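Fallik Kitchen Equipment – Countertop Microwave, White

Item 31 in the small appliance range. Supplied for staff kitchens and rental units. Stocked at the Drornerberg warehouse.

The unit stands directly on the worktop and needs no bracket. Leave 100 mm free behind the housing and keep the power cable clear of the rear vents.

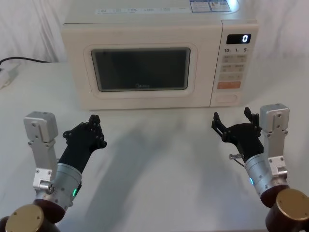
*Reading time: 3 min*

**Front and controls**

- Door on the left, with dark tinted window
- Digital display at the top of the control panel, white digits
- Printed time labels 10, 1 and 5 in a row beneath the display
- Beige membrane keypad, buttons in pairs
- Orange start button below the keypad
- Oval door release near the bottom of the panel

The window carries the Midea logo along its lower edge. Printed labels on the top of the housing should be left in place – service staff refer to them.

**Delivery**

Shipped in a single carton with 70 mm foam corners. Orders placed through Imix are handled separately. For spare parts and bulk orders, contact Matúš Polák at the Drornerberg office.

Page revised 21/12/2019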